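Daikon

Daikon is a large white radish grown for its long, thick root. It is milder than the small red radishes sold in bunches and is eaten raw, pickled, simmered or dried. The leaves are also edible but are usually removed before sale.

Preparation

The root is washed, trimmed at the top and peeled. The skin is edible, but a tough layer just beneath it can stay stringy after cooking, and many cooks peel thickly for simmered dishes. The peeled root is laid on its side on a cutting board and sliced crosswise into rounds with a wide-bladed knife.

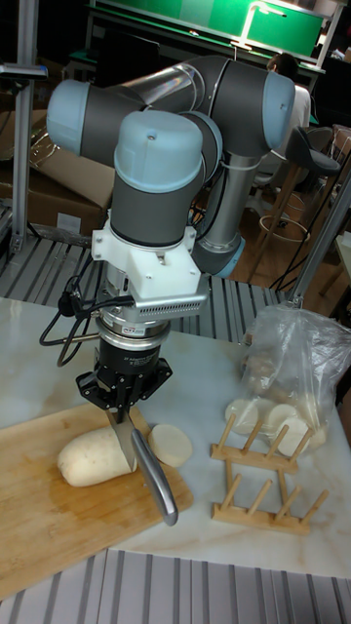

Thick rounds are used in soups and stews, where they soften slowly and take up the flavor of the broth. The cut edges may be beveled to keep them from crumbling. Thin rounds are salted for pickles or stacked and cut again into matchsticks for salads. The end nearest the leaves tends to be sweeter and is often grated or served raw. The tip is sharper and is more often cooked.

Storage

A whole unpeeled root keeps for one to two weeks in a refrigerator if the leaves are taken off first. Once cut, the flesh dries out at the exposed face, and slices are best kept in a closed plastic bag and used within a few days. Cut daikon has a strong smell that can pass to other foods.
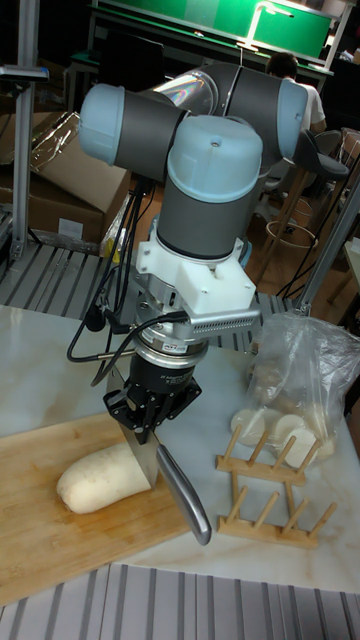 Slices can also be frozen. Freezing breaks down the flesh, so thawed pieces are limp and suit soups better than salads. Dried strips keep for months in a cool cupboard and are soaked in water before cooking.

In her household guide to root vegetables, Ritva Kemppainen advises cutting only as much as will be used that day and wrapping the remaining piece tightly over the cut face.

See also: Radish, Turnip, Pickling, Cutting board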